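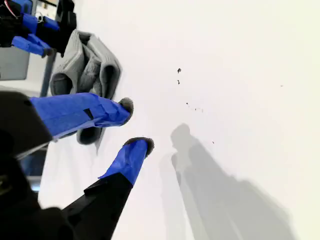
*Grey knitted fabric with ribbing visible along the folds*

**Ribbing** is a knitted structure in which columns of knit stitches alternate with columns of purl stitches, giving raised vertical ridges with narrow furrows between them. It stretches widthways and draws back in when released. It is used for sock tops, cuffs, hems, neckbands and hats, and sometimes for whole garments.

## Structure

In a knitted fabric each vertical column of stitches is called a wale and each horizontal row a course. Plain knitting, or stocking stitch, shows smooth knit stitches on one face and bumpy purl stitches on the other, and tends to curl at the edges. In ribbing the two kinds of stitch share both faces. The knit wales come forward and the purl wales sink back, so the fabric closes up sideways like a shallow concertina and lies flat at the edges.

Ribs are named by the number of knit and purl wales in each repeat:

- **1×1 rib** has single wales alternating. It is fine and close, and common on neckbands.
- **2×2 rib** has pairs of wales. The ridges are bolder, and it is often found on cuffs and hats.
- **Wide or uneven ribs**, such as 3×1 or 5×2, are used mainly for looks and pull in less.

## Use in socks

A sock usually has a ribbed band at the top. In many patterns the rib carries on down the leg and over the top of the foot, while the sole is knitted plain so that there are no ridges underfoot. Commercial socks often have elastic thread laid into the band as well.

The Lasine sock, a plain calf-length pattern for hand knitters, is worked in 2×2 rib down to the ankle. The Trostel sock is ribbed to the toe on the upper side and has a band 7 cm deep.

## Behaviour off the body

Ribbed pieces rarely lie smooth once taken off. The fabric has no firm edge to hold it open, and a small item such as a sock drops into soft folds and loops. The ridges bend around each fold, which can make the direction of knitting easy to follow even when the piece is crumpled.

## Care

Wool ribbing is washed cool and dried flat, eased into shape while damp. Hanging it wet may lengthen it for good. Pressing with a hot iron flattens the ridges and weakens the stretch. Ribbed socks are best folded in half or laid together in pairs, as turning one cuff over the other strains the band.

## See also

- Stocking stitch
- Garter stitch
- Welt (knitting)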